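Call for participants: folding clothes at home, second round
Pultovetti Household Work Study
Posted September 19, 2025

Can a machine fold your trousers yet? Our short answer is no, or not in a way that you would accept in your own home. A robot can do it on a clean table, with one pair that it knows well, under good light. Give it a different pair, thrown on a bed with one leg turned inside out, and it stops or it makes a ball. We want to understand this difference better, and for this we need people who fold clothes as they always do, in the rooms where they always do it.

Pultovetti is a small research office in Derkmont. We work together with the Ustesetti laundry workshop, where the same questions are asked about shop-floor work: sorting, turning, stacking. This call is only for the home part of the study.

What you will do

You will fold everyday clothes while holding a gripper in the hand, so that you pick up the cloth with two fingers of the tool and not with your own. Shorts, jeans and jackets are the main items. They are heavy, the pockets catch, and the seams do not lie flat. You can work on the floor, on a mat or on a bed, as you prefer. 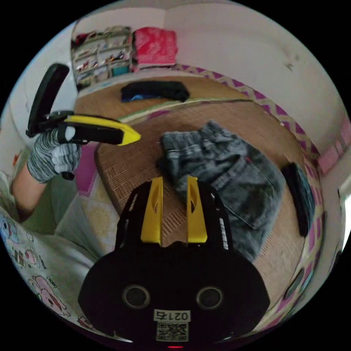 It is slower than with bare hands, and most people find the first hour a little annoying. After that it goes better. We do not ask you to be quick. When a fold fails, please leave it as it is for a moment and then try again, because the second try is very useful for us. Please do not tidy the room before a session. A machine that can only work in a tidy room will not help many families.

In the first round we collected 2743 folds. Of these, 538 were with denim, and this is too few. When we tested our software on a fixed arm in the office, it managed T-shirts quite well and towels very well. With jeans it often took hold of one layer of cloth and left the other behind. For this reason the second round is mostly trousers.

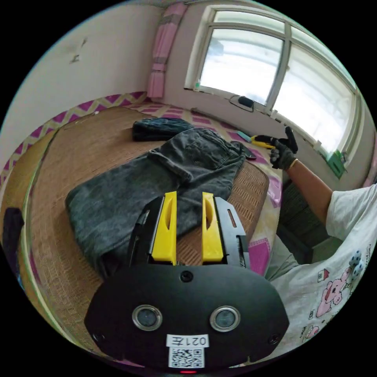 Jeans on a woven sleeping mat, with the gripper fingers open.

Who can take part

You should be 18 years or older and live not too far from Derkmont, so that we can bring the equipment and collect it again. You need one free place for folding, for example a bed or a piece of floor. Experience with computers is not necessary. Left-handed people are very welcome — we had hardly any in the first round.

You should be able to hold a tool in the hand for twenty minutes without pain. If you have a problem with the wrist or the shoulder, please speak with your doctor first, or write to us and we will look for shorter sessions.

Other people in the household must agree that recording takes place in the room. You may ask us to delete a session, also afterwards, and you do not have to give a reason.

Time and payment

One participant does up to 200 folds, divided over several days which you choose yourself. Payment is per completed session, also when the folds did not succeed. The exact rate is in the information letter, which we send before you decide. Work gloves can be borrowed from us, or you can use your own.

The sessions run until the end of January. Before the first one there is a training of half a day at our office, and this is paid in the same way.

How to apply

Send us a short message through the contact form on this website, with the reference Ismail 3210 in the subject line. Please tell us which hand you use, what kind of place you have for folding, and at which times of the day you are normally at home. A CV is not needed. We answer every message, but it can take two weeks.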